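ok so we moved my aunt Oanh out of her apartment after 31 years and I need to write down what I learned before I forget it all. thread

first. start with the closets, NOT the kitchen. everyone starts in the kitchen because it looks busy. then you have no plates for 3 weeks and you're eating soup out of a measuring cup

Oanh Nghiêm is 5 feet tall and owns 7 winter coats. she has worn one of them. the other six are "for visitors." what visitors. who is coming to Dreltulham with no coat

second thing. papers. do not read the papers. I cannot stress this enough

I read the papers. lost an entire afternoon to a folder of gas bills and a letter from 1994 about a parking space

the parking space thing was good tho. a neighbor named Sheena MacLeish wrote four pages, both sides, in green ink. my aunt kept it because "she had beautiful handwriting." they were friends for years after

third. movers. got quotes from two places. Karnik came in cheaper but wanted the elevator for the whole day and the building only gives you a morning. went with Gustness. $3,097 all in, including the piano

yes there was a piano. no she doesn't play. my cousin Ngân played for one winter when she was nine

ask if the price includes stairs!!! ours did but only the first flight. I found that on page 6 of the contract at 11 at night

someone asked about boxes — small ones. smaller than you think. books in a big box is a box no one can lift, I did this, my back did this

tape: buy double. pens: tie one to your actual body

label the SIDE of the box not the top. you will stack them. you'll have a wall of blank cardboard and no idea where the kettle is

the kettle goes in your own car. so does the rice cooker, meds, chargers, toilet paper, one lamp

my cousin's husband Thắng Vũ made a spreadsheet. we all laughed at the spreadsheet. by lunch we were all standing behind Thắng asking the spreadsheet where things were

ok the hard part. the stuff she didnt want to let go of

what didn't work: asking "do you need this." answer is always yes. she needs the fondue set. she needs the second fondue set

what did work: "who should have this." completely different conversation. she had a name ready for almost everything. the fondue set was for Lụa Đồng from her old choir, has been for years apparently, she just never got around to it

so we drove to Lụa's with two fondue sets and a coat. stayed for tea. got home after dark with more stuff than we left with — a bag of lemons and a fern

the odds and ends are what kill you. the drawer stuff, the shelf in the hall stuff. cables, keys to nothing, adapters. we got down to one bin for all of it and the rule was when it's full it's full
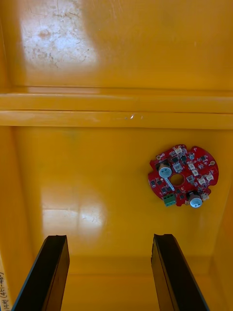

anyway the rule held until she found the buttons. there's a separate tin for the buttons now. I'm not going to fight a woman over buttons

new place is above Châu, the bakery, second floor, gets sun all morning. she complained about the smell of bread for one day and now she has opinions about which tray is best

things I'd do different: book the elevator earlier. eat breakfast. defrost the freezer TWO days before, not the night before with a hair dryer

also measure the new doorway. the couch went in on its end with the feet off and there's a mark on the ceiling we've agreed not to discuss

still have 6 boxes at my place marked "misc." I don't know whats in them and she says leave them till April

if you've got a parent or an aunt doing this soon, start earlier than you want to and bring snacks. ok going to bed, will answer questions about the piano tomorrow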